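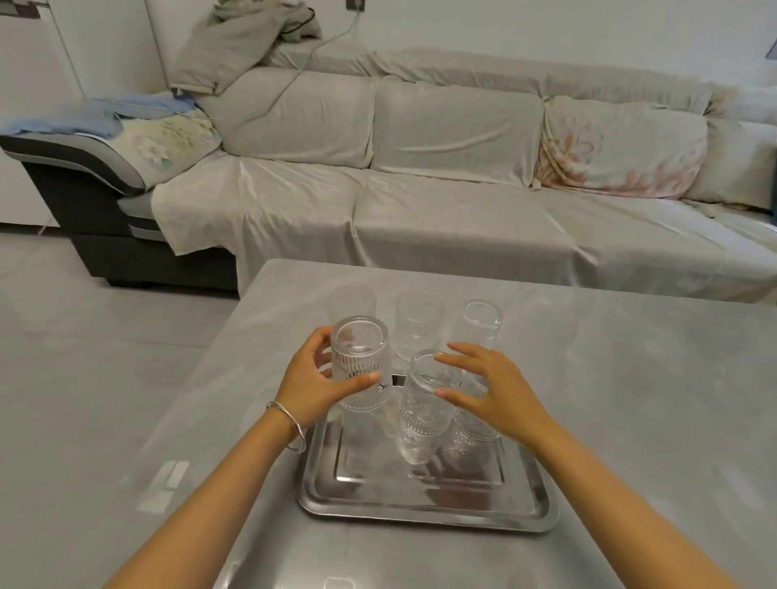
# Equipment gallery, budget round two

Wálter Valderrama wants a robot that can clear a living room. I want one we can pay for. Before either of us signs anything, we're putting together this page of the jobs it would have to do, so the sales reps have something to quote against besides our enthusiasm.

**Glasses on a tray.** Six of them, clear and ribbed, some upside down and some not. Senditz quotes 4000 for a gripper and calls glassware "an advanced use case" – meaning the fingertips are extra.

**Shiny tray, see-through glass.** Polished steel underneath, transparent glasses on top. Grelura's depth sensor costs 1000 and its data sheet goes very quiet on the subject of reflections. Cristian Pacheco has asked them twice.

**Two hands, close quarters.** One hand around a glass, the other right beside it. Nallum prices a second arm the same as the first, with no discount for the pair. I've put it on the April list, in pencil.

Still to be priced: spare pads (426 for a box of 12) and replacement glasses, which Wálter has filed under "training."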